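Room walk-round, September - workshop hall, Arkwood building, ground floor

Hello again, everyone who shares the hall. I did the walk-round a little before 10 in the morning this time, with people already at their tables, and I think I'll keep doing it at that hour. A hall full of people tells you much more than a hall with the lights off. As usual I've marked each line OK, FIX or WATCH, and I've let myself ramble in the comments where I thought a bare tick wouldn't help you much. If you only have a minute, read the FIX lines and come back for the rest with a coffee.

Last month's sheet is in the Dremow folder by the door. Form number is still 2056, in case you need to quote it when you order anything.

## 1. Floors and walkways

- [x] **Main aisle open from door to back wall** - OK. I walked it twice, once with the supply cart, and didn't have to turn the wheels sideways. Lovely.
- [ ] **Nothing stored on the floor between tables** - FIX. Cardboard boxes again. I know they're handy to have by your feet, and I know they're going to be gone "by lunch," but please give them a shelf in the meantime. The low shelf under the window has space for a good many.
- [x] **Wheeled stands parked with brakes on** - OK. I gave each one a gentle push with my foot. One by the window creaks, which I've put down for oiling.
- [ ] **Floor surface** - WATCH. The gray floor is sound, but the seam near the sink is starting to lift at one corner. It's taped for now. If you see the tape curling, press it down and tell me.
- [x] **Mats at the entrance flat and dry** - OK.

## 2. Tables and work surfaces

- [x] **Tops clean and free of splinters, chips or sticky patches** - OK. The big tan top came up beautifully after the last wipe-down, and I want to say thank you to whoever has been doing it at closing, because it has made my job a good deal nicer.
- [x] **Only what's in use on the table** - OK on the tables I looked at closely. A box and a cup are fine. A box, a cup, your lunch, your keys and yesterday's mail are a different matter, and I did have to say something at one table near the sink (in a friendly way, I hope).
- [x] **Tables steady** - OK. I leaned on every corner. The wobble reported last time was a loose foot and has been tightened.
- [ ] **Table corners that stick out into the walkway** - FIX. The white table on the left side has crept out again. It needs to go back to its floor marks. Two people, please, one at each end, and lift it properly - dragging is how the foot got loose in the first place.

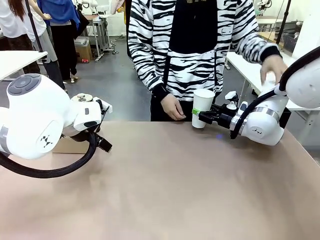 *Tan table, mid-morning: paper cup with the green band, small box on the tabletop, white table corner at left.*

I'd like to add a word on paper cups, since they have a way of ending up everywhere. The ones used for the table work should be empty and should stay with the table work. Please don't drink from them, and please don't put your coffee in the same kind of cup and set it down beside them. We've had one mix-up already this year and it was a sticky one. Drinks go on the Teshome cart by the door, with a lid if you have one.

## 3. Cables and power

- [x] **Cables at the tables hang clear of hands and sleeves** - OK. Have a quick look before you start and again after anything has been moved.
- [x] **No damaged plugs or cracked covers** - OK. I checked all of the wall outlets and the power strips I could reach without crawling.
- [ ] **Power strips off the floor** - FIX. Two are still lying loose behind the tables on the right-hand side. Hooks have been ordered from Sutero and should fit the existing holes.
- [x] **Stop buttons easy to reach** - OK. Nothing hung over them, nothing stacked in front.

## 4. People and clothing

- [x] **Closed shoes** - OK all round.
- [ ] **Hood strings, loose cuffs and long hair** - WATCH. It's getting cooler and the hooded sweatshirts have come out, which I'm all in favor of, because they're warm and some of them cheer the place up no end. Just tuck the strings in, and push your cuffs back if they reach past the wrist. Hair ties are in the small dish by the first aid kit, and you're welcome to keep the one you take.
- [x] **Room to step back from the table** - OK. Try it at your own place: one good step backward, without looking. If your heel touches something, move it.
- [ ] **Visitors stand clear of the work tables** - WATCH. People naturally gather to chat, and I'd never want to stop that, but please gather toward the back and leave the table ends open.

## 5. Storage and waste

- [x] **Baskets labeled and not overfilled** - OK. The dark ones are hard to read, so I'll bring paler labels next time.
- [ ] **Flattened cardboard taken out** - FIX. The stack by the back door had reached my hip. It needs to go out at least every 5 days, sooner after a delivery.
- [x] **Used paper cups in the paper bin** - OK. Nicely stacked, too.

## 6. Fire and first aid

- [x] **Exit signs lit, both doors open fully** - OK.
- [x] **Extinguisher in place, pin and seal intact** - OK. Tag 164, needle in the green.
- [ ] **First aid kit complete** - FIX. We're low on the small bandages and completely out of burn gel. I've added both to the order.
- [x] **Emergency numbers posted** - OK, although the sheet is fading and I'll print a new one.

## To do before the next round

1. White table on the left back to its marks.
2. Floor boxes to the window shelf, old cardboard out.
3. Power strips hung up once the hooks come.
4. First aid kit restocked.
5. Oil for the creaky stand.

If you take care of one of these, put your initials next to it on the paper copy so that we don't both turn up with a screwdriver. Questions can go in the notebook by the door. I read it every morning.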